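Compact knit dress has grown at the hips and hem, can it be brought back?

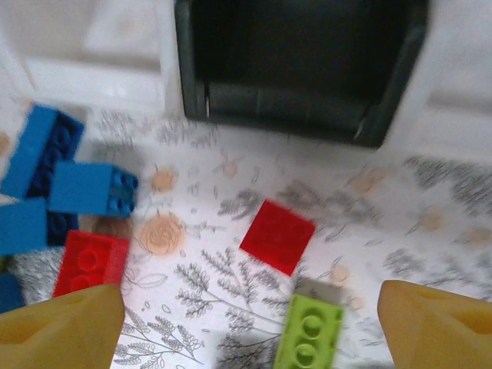

Posted in Clothing Care and Alterations

Buppha Mahawong

I have a fitted knit dress from Grarnska, the midi one with the long sleeves and the ribbed side panels. I bought it in May and have worn it 7 times. The label says 70% viscose, the rest polyester and a bit of elastane, cold gentle wash, dry flat, do not tumble dry.

When it was new it sat firmly all the way down and the hem came to the middle of my calf. Now it bags out at the seat after an hour of sitting, the hips stand away from me at the sides, and the hem is a good 3 cm lower than it was. The bust and sleeves are fine. The colour is fine too, it's a dark olive and hasn't faded.

I have washed it twice, both times in a mesh bag on the wool cycle. The first time I dried it flat on a towel. The second time I was short of room and put it over the clothes horse, folded at the waist. In the wardrobe it has been on a padded hanger.

I rang the shop and was told some relaxing of the fabric is normal and they don't consider it a fault. It wasn't cheap and I'd like to wear it to my cousin's engagement party. So I want to know:

Can I shrink it back, and would a short go in the dryer do it even though the label says no?

If not, can a dressmaker take in a knit like this at the sides, or will it ladder once it's cut?

I also have my eye on a similar one from Thammasiri that is mostly wool. Would that hold its shape any better?

3 answers

Edgardo Barredo

I did alterations from 1984 until I gave up the shop, and I still do a few at home. A lot of what came in over the last stretch was this kind of dress.

Viscose is heavy when it's wet and it has poor recovery. The elastane is what pulls it back in, and there is not much of it in yours. A dress like that on a hanger is pulling on itself all day, so the length comes from there. Hanging it damp over the clothes horse would have added to it. The seat is from sitting and you will get that in any viscose knit.

What I would do first is wash it again, cool, same bag, with a low spin to get the weight of the water out. Lay a dry towel on a table or a clean bit of floor and put the dress on it face up. Then push it back to size with your hands. Don't pull it wider, pat it in from both sides towards the middle, and push the hem up towards the waist in small amounts. If you have another dress that fits the way you want, measure that one from underarm to hem and across the hips and use the figures. Leave it alone until it's completely dry, which can be two days in winter. Turn the towel underneath for a dry one at the halfway point.

After that, hold a steam iron just above the seat and hips, no contact, and let it cool before you pick it up. Putting the iron down on ribbing flattens it and the ribs don't come back properly.

You should get most of the length back. The hips less so.

On the dryer, I wouldn't. Viscose can shrink unevenly, and heat is bad for elastane. I have had dresses brought to me after the dryer with the body up 5 cm and the lining hanging out the bottom. There's no alteration for that.

On taking it in, yes, it can be done. It needs to be sewn on an overlocker, with the differential feed set so the seam doesn't wave. A compact knit doesn't ladder the way a stocking does but it will fray if someone cuts it and leaves it raw. The trouble with yours is the side panels. If they are knitted in as part of the piece, taking in the side seam makes the rib narrower and you will see it. If they are sewn in, the better way is to take a little from each panel seam. Turn it inside out and look for a seam on both sides of the ribbing. I would not take in more than 1 cm a side on either kind.

Ask whoever does it to pin it on you after you have worn it for an hour. Pinned fresh from the wash it will fit on the day and bag again by dinner.

Get it washed and blocked before you take it in to anyone, otherwise they're fitting a dress that is going to change. And keep it folded on a shelf from now on. If you must hang it, fold it in half lengthwise and lay it over the bar of a trouser hanger.

dellwood_k

Just put it in the dryer on low for ten minutes, I do it with all my knits and have never had a problem. Mine are mostly cotton though.

For the hem you could also wear it with a belt and pull it up a bit over the top.

Prudunano Mending Group

We run a repair table and see a fair number of these. Agree with the flat drying and the folding. A few things to add.

Before you alter it, go back to the shop in writing. Send them photos, the measurements and the number of wears, and say you followed the care label. Be straight about the clothes horse if they ask. "Relaxing" is a reasonable word for a small change but 3 cm in the hem is worth putting to them, and once a seam has been cut they will say it's no longer their garment. Keep the receipt or find the card statement.

If they won't budge and you don't want to pay for an alteration, a half slip with a firm knit will take a lot of the bagging out of the seat. It doesn't fix anything but the dress slides over it instead of catching and stretching each time you sit. One of our members uses a Dridetti slip under hers and is happy with it. Any smooth one should do.

As for the wool one, wool generally recovers better than viscose. It springs back with a bit of steam and often overnight with no help. Check the percentage though, and check the weight of the dress in your hand. Wool knits that are loosely made will grow as well. Take a handful at the hip in the shop, stretch it sideways, hold it for a few seconds and let go. If it is slow to go back, leave it there. Wool will need more careful washing than what you have now and you'll have to store it with moths in mind.

Buppha Mahawong

Thanks to all of you. I looked inside and there are seams on both sides of the ribbing, so the panels are sewn in. I have written to the shop and will wait for an answer before anything gets cut. The dress is drying on the spare room floor at the moment and I measured it before I started, so I'll post the hem length when it's dry.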